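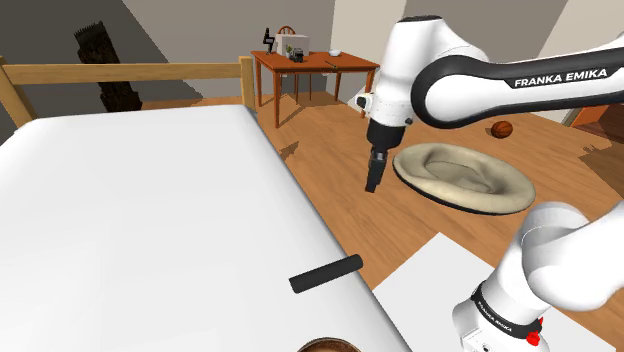

Oval bed, tan, rolled rim

Bolster beds for old dogs, who's a convert?

dretow_mom
Posted April 4, 2022
Okay I have to gush a little. My 13 year old shepherd mix slept on flat foam pads her whole life and I finally got her an oval one with a raised rim, same general shape as the one up top. She puts her chin on the edge and she is OUT. Snoring! She used to get up and circle half the night and now I hear her maybe twice. Anybody else switch late in life?

nondex61
Yes!! Ours is a 61 pound lab and he loves his. Get one size bigger than the chart says, they sprawl more than you'd think.

kettlecorn
I'm going to be the grump. My vet told us to stay away from high rims for a dog with bad hips. Mine caught a back foot on hers getting out and went down hard. We went back to a flat orthopedic pad and she's steadier on it.

dretow_mom
Oh no, poor girl! How high was the rim? Mine squashes down pretty flat when she steps on it.

kettlecorn
Six inches and stiff as a board. A soft one might be fine, I just wouldn't tell everybody with a senior dog to run out and buy one.

skemia_trails
Fair point, but a lot depends on the floor too. We have bare wood and the bed slid every time he climbed in. I put a rubber rug pad under it (cut to fit, took five minutes) and what a difference!

nondex61
Rug pad is a great idea, stealing that.

skemia_trails
Also check that the cover comes off before you pay for it. I spent 130 dollars on one that was sewn shut and had to wash the whole thing in the tub. It took days to dry.

kettlecorn
130 for a bed you can't wash, ouch. Mine was under 100 and at least it has a zipper.

dretow_mom
Mine zips, thank goodness. Ordering a rug pad tonight, and I'll measure the rim when she gets up from her nap.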